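**Oiling bamboo boards: mineral oil, board wax, or leave it alone?**

**tansy_and_rye** wrote:

Okay, I've been going back and forth on this since my sister got me hooked on her board butter, and I need other opinions. 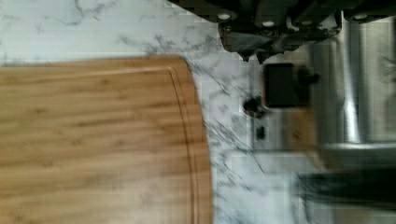 I've been using plain mineral oil from the drugstore once a month, wiped on before bed and buffed off with an old T-shirt in the morning. My sister swears by the Collari wax and says oil alone is a waste of time on bamboo. It's $32 a tin! The tin is tiny! I do go through a lot of tomatoes and roast chicken, so the thing gets washed constantly, and by week three it feels kind of fuzzy along the groove. Is that a wax problem or a me problem?

---

**dardo_d** wrote:

Fuzzy means the grain is lifting. Wax won't fix that by itself. Sand it lightly, 320 grit, always going with the grain, wipe off the dust, let it dry overnight and then oil it. I did mine in November and haven't touched the sandpaper again.

And skip the Collari. It's a nice smell in a nice tin.

– Dardo Domínguez

---

**marblehead757** wrote:

Gonna disagree with Dardo on the wax. I had a Broswood board that I only ever oiled and it drank the stuff like crazy, I was redoing it every other Sunday. Switched to a beeswax and oil mix (homemade, one part wax to four parts oil, melted in a jar set in a pan of water) and now I do it maybe every couple of months. Oil first, wax on top. They do different jobs.

---

**dardo_d** wrote:

Was the Broswood maple or bamboo? Maple soaks up a lot more in my experience. Bamboo barely takes anything, half of it just sits there and gets sticky.

---

**marblehead757** wrote:

...maple. Okay, fair. I still like the wax though.

---

**rhona_mac** wrote:

My vote is for neither! I've had the same bamboo board from Hevar for years and it gets dish soap, hot water, a towel, and then it stands on its edge to dry. That last part matters way more than what you rub on it. Mine only ever warped when a roommate left it flat in a puddle on the counter overnight.

---

**tansy_and_rye** wrote:

Uh oh, Rhona. I've been drying mine flat. Both sides get wiped but then it goes right back down on the counter.

---

**rhona_mac** wrote:

Stand it up for a couple weeks before you spend $32 on anything :) A cheap plate rack works fine.

---

**dardo_d** wrote:

Agree with Rhona on the drying, but still sand it first or the fuzz isn't going anywhere. For the groove, wrap the paper around a pencil.

---

**tansy_and_rye** wrote:

Pencil trick, love it. I have a sheet of 320 in the garage from when I redid the Espinoza chairs, so I'll do that tonight and oil it tomorrow. Not telling my sister about the wax yet.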